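Betreff: Re: [Arbeitsplatz-Automatisierung] Umstellung Vormontage, Besetzung der Tische

Am 1. Februar schrieb Quang Tôn:
> Bei uns in Taltholm steht die gleiche Umstellung an wie bei euch
> in Drendosby. Die Planung rechnet pro Tisch mit einer halben Stelle
> weniger. Ist das realistisch? Und wer darf bei euch nach einem Halt
> quittieren, nur die Instandhaltung oder auch die Leute am Tisch?

Hallo Quang, hallo Liste,

zur ersten Frage: nein, jedenfalls nicht im ersten Halbjahr. Seit Dezember laufen bei uns zwei Tische mit Armen. Die reine Greifarbeit ist weggefallen, dafür kommen Bereitstellen, Nachteachen und Sichtprüfung dazu. Im Protokoll stehen bisher 1191 Zyklen ohne Eingriff am Stück als Bestwert, der Normalfall liegt deutlich darunter. Die Planung von Chettiar hatte das Nachteachen gar nicht als Tätigkeit geführt. Wir haben es nachtragen lassen, mit eigener Zeitvorgabe.

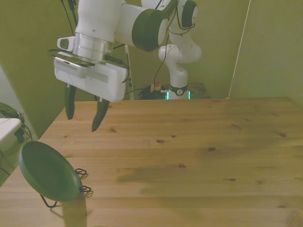 Zur zweiten Frage: Quittieren dürfen bei uns alle, die die Einweisung haben, derzeit vier Personen je Schicht. Nach einem Not-Halt gilt: erst Ursache eintragen, dann entriegeln, dann mit reduzierter Geschwindigkeit anfahren. Bei mehr als drei Halten pro Schicht geht der Tisch an die Instandhaltung. Die Einstufung der Tätigkeit ist noch offen - der Betriebsrat will eine Zulage, die Werkleitung verweist auf die bestehende Stellenbeschreibung.

Noch ein Punkt, der bei euch vermutlich auch kommt: Amilura wertet die Haltezeiten aus. Standardmäßig hängt dort die Anmeldekennung dran. Das haben wir abschalten lassen, ausgewertet wird nur noch nach Tisch und Schicht. Klärt das vor der Inbetriebnahme, nachträglich hat es bei uns Wochen gedauert.

Die Einweisungsunterlage kann ich schicken, Stand ist allerdings noch die alte Greiferversion.

Gruß aus Drendosby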